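4. Equipment planning and cost

4.1 What had to be bought, and in which order

The laboratory at Brerkasthorpe received one equipment grant for the whole project, to be spent over two budget years. The first plan put nearly all of this money into a pair of arms with multi-fingered hands, and left the workstations, the safety fencing and the spare parts for the second year. We changed this order after the first round of quotations. The reasons may be useful for other small groups, so we report them in some detail.

Two suppliers answered our request. Plasetti offered a complete two-arm system with hands, controller and training. Ibarra offered the arms only, at a lower price, and the hands had to be ordered from another firm. Neither offer included the furniture, the mounting table or the electrical work in the room. We had not asked for these items clearly enough, and this was our mistake. When they were added, both offers were above the limit of the grant.

We therefore divided the purchase in three stages. Stage one was computing and simulation software. Stage two was a single arm with a simple two-finger gripper. Stage three was the second arm and the hands, to be ordered only if the results of the first two stages showed that hands were needed for our tasks. The delivery time given for the hands was 12 weeks, and we had to count this backward from March, when the budget year closes and unspent money returns to the faculty.

4.2 Simulation as a first purchase

All tasks were built in simulation before any arm was ordered. The software licence is called Hiveo in our budget sheets, after the internal name of the project. The tasks are of the household type: opening and closing drawers, placing bottles and moving small objects between places on a table. Figure 4 gives a view from the task set, with both arms at the table. Every piece of furniture in these tasks is something that we would otherwise have to buy or build, fix to a table and repair.
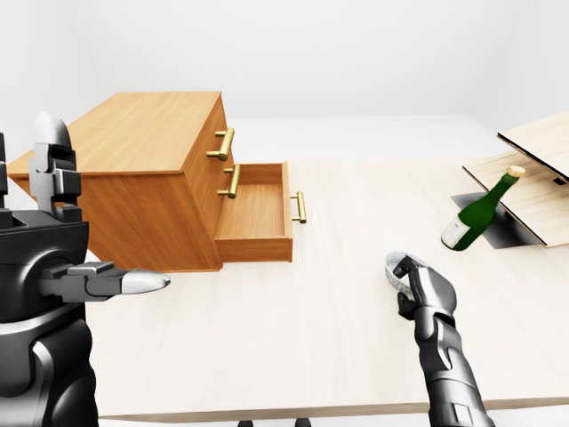
Figure 4. Two-arm tabletop task in simulation, with a chest of drawers (bottom drawer open), a bottle and a shelf-like wooden structure.

A reader of the first draft, from the purchasing side, objected that a simulated table costs nothing only on paper. The licence has to be renewed, the workstation becomes old, and the hours of the person who builds the models are paid from the same salary line as before. If these hours were counted, the reader wrote, stage one would look much less cheap, and the comparison with the offer of Plasetti would be more fair.

We accept this objection and have corrected the table of costs. Building and adjusting the models took 400 hours in the first year, and this number is now entered as a cost of stage one. The licence is entered at 2000 dollars a year and the workstation at 3000 dollars, written off over the length of the project. Even with these additions, stage one remains the smallest of the three. The objection did change one decision: we no longer build a new model for each task, and we reuse the same furniture with different starting positions.

4.3 What the simulation could and could not tell us

For planning, the most useful result was about reach. By moving the bases of the arms in simulation we found that the table first proposed was too deep, and we ordered a smaller one. This was done before the floor plates were drilled. A second result was about the choice of the hand. Bar handles of the kind found on drawers can be pulled with a simple gripper, and for such tasks we could not defend the price of a hand. For small objects of irregular shape the answer was less clear, and we left the money for stage three in reserve.

The simulation gave us little help with wear. We could not learn from it how often a finger joint would need service, or how long the laboratory would wait for a replacement. For these questions we depended on the service contracts, and here the two offers were very different. Plasetti included a loan unit during repair. Ibarra did not, but sold single joints as spare parts, and our technician could change them in the laboratory. We asked both firms for a price list of spare parts that would be valid for the whole project. Only Ibarra sent one.

The order for stage two was placed with Ibarra. The decision on stage three is still open at the time of writing, and the amount kept for it is shown as a separate line in the budget.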